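Drasum film nights are back in September, and the 3D glasses are coming with them. Redholm Hall reopens its screen with 31 pairs ready to lend, sorted over the summer and laid out on the check tablecloth by the door. Black plastic frames, tinted lenses - same style regulars will remember.

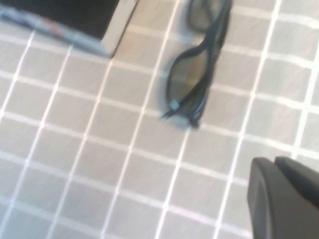
## Glasses go home in a box

New this season - a small hinged box, dark inside the lid, to keep lenses from getting scratched in coat pockets. Borrowers take glasses and box together, and hand both back at the end of the night. Fold the arms in first please. Lenses should be wiped with a soft cloth only, no paper towels, they leave marks.

Opening film runs 90 minutes plus a short break. Doors at 7 p.m., glasses table opens at the same time and closes when the lights go down. Latecomers can still get in but will have to watch without.

People who wear there own glasses can put the 3D pair over the top. Works fine for most, a bit snug for some. 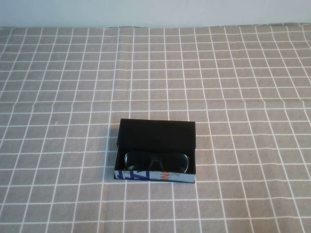 Drasum & Brumik News - No. 1177 - page 2

Anyone with a pair still at home from last season is asked to drop it at the Meireles bakery counter, any morning. No charge, no questions. Tickets are sold at the door only, cash or card. Brumik bus stops outside teh hall, last one back leaves at 10:15.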